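Ukow vs Ikano camera for a yard robot, anybody run both?

grassclipper
Posted 2026-10-05
So I'm stuck between two cameras for my mower base. The Ikano is the wide one, the Ukow is a regular stereo pair that costs $400 more. Controller is a Cisance board and I'm not changing it, I've already changed it once and lost most of June. Anybody tried both?

polyx_raptis
Ukow, easy. I ran the wide lens for a whole summer and fought the calibration the entire time. Straight curbs came out like bananas.

grassclipper
Ugh, that's what I was afraid of. But the field of view is so nice in tight corners!

torque_wench
Gotta disagree with Polyxeni. Bananas are a rectification problem and you can fix that in software. You can't fix a stereo pair that never saw the flower pot next to the wheel. I'd go Ikano and spend the $400 on a better arm mount.

polyx_raptis
Sure, if your board has cycles to spare. A Cisance doesn't. Mine dropped to 11 frames a second with rectification on.

grassclipper
OK I went and put the wide lens model in the simulator before buying anything. Same backyard I use for all my path tests, stepping stones and agave and all. The bowing is there but I can live with it.

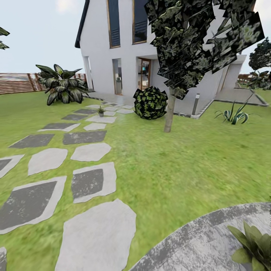 Ourania Vasilakis: Try your stop distance at dusk settings before you decide. Both of those cameras look great at noon, and my Ikano got really noisy once the light went. I'd want 2 runs per camera at least, same route.

grassclipper
Good call, setting up the dusk runs tonight. Still leaning Ikano, sorry Polyxeni.

polyx_raptis
Your funeral lol. Post the frame rates.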